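Walls, skirting and the laundry corner – quick tips

Written between two washes so forgive the mess. Most of this I picked up doing up the flat at Dultholm, the rest from Anikó Szűcs who rented it before me and left a list taped inside the cupboard door. Best thing she left, better than the curtains.

Scuffs on matt paint

Matt white shows everything. Trolleys, bag buckles, chair backs, somebody's shoe. Gloss forgives you, matt doesn't.

Order to try things in:

Dry first. Clean white cloth or a soft rubber, very light, one direction. Gets more off than you'd think.

Then damp. Cloth wrung out till it won't drip, one drop of washing-up liquid in 200 ml of warm water. Dab, don't scrub. Scrubbing polishes the paint and then you have a shiny patch that shows worse than the mark did.

Then the melamine sponge, if you must. Try it low down behind the sofa first. Same shiny patch problem.

Then give up and touch up. Keep some of the wall paint in a jam jar with the name of it on the lid and the room. I use a child's paintbrush, feather the edges out, walk away. Looks awful for 30 minutes and then dries in.

Streaks from rubber feet and shoe soles are the stubborn ones. Pencil is easy. Biro, don't bother, stain block and paint.

Do the wall in daylight, late morning is good here. Under the ceiling light you miss half of them and then find them when people come round.

Skirting and the gap under it

Old sock on your hand, damp, along the top edge. Do it before you hoover not after. I always forget this and do it twice.

Where there's a dark strip at the bottom, between the skirting and the floor, fluff sits in it and you can't see it till it's a roll. Crevice nozzle, slowly. A dry washing-up brush if the nozzle's too fat.

Sockets – dry cloth only, switch off and unplug first. Never spray. Spray goes on the cloth if anywhere, and not that cloth.

Cables that trail down the wall: wipe them when you wipe the skirting, white ones go grey and you stop noticing. A stick-on clip stops them flopping across the floor where the hoover eats them.

Castors and metal feet

Rails, racks, anything on wheels. Hair winds round the axle and then the wheel drags, and a dragging wheel leaves a line on a smooth floor. Tip it over every month or so, seam ripper or nail scissors, cut across the hair and pull it out with tweezers. Drop of oil if it squeaks. Wipe the extra off or you'll have that on the floor too.

Keep the frame a hand's width off the wall. Ivars Toom fixed felt pads on the back of his and says it works, mine fell off in October and I never put them back.

The sofa is not a shelf

Ours is though. Clothes land on it coming in, going out, waiting for a wash, waiting for a decison. Rule in this house now is the basket comes to the clothes. Carry it round the room, pick up as you go, anything over an arm or a seat goes in or gets hung up. One lap.

Red things go seperate, always, even when the label says colourfast. Especially sports stuff with white stripes, first few washes on their own at 30 and inside out. I have pink pillowcases thanks to one pair of shorts.

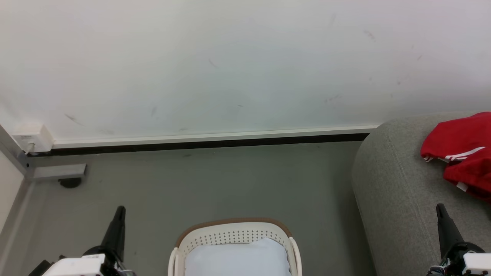 Choosing a basket

Holes in the sides, yes. Damp towels in a solid tub smell by the next evening. Handles that stand up on their own, because you're always grabbing it one-handed with the door in the other. Plastic wipes clean, wicker snags tights. Not too big either – a big one gets filled and then you can't lift it.

Wash the basket. Shower tray, warm water, bit of soap, old toothbrush for the holes. Dry it upside down before anything clean goes in.

Clean and dirty in the same basket is how you end up rewashing. Two baskets if you've room. If not, folded means clean, thrown in means dirty, and everyone has to be told.

Woven sofa fabric

Hoover along the seams with the brush head, then the arms. Crumbs live in the seam. Lint off with a damp rubber glove, stroke one way, it rolls up into a sausage and you pick it off.

Spills – blot with kitchen roll, press, fresh bit, press. Plain cool water next. Check the label for the cleaning code before anything out of a bottle, and test at the back.

Right, that's the machine beeping. Floors next time, and the limescale one for whoever asked.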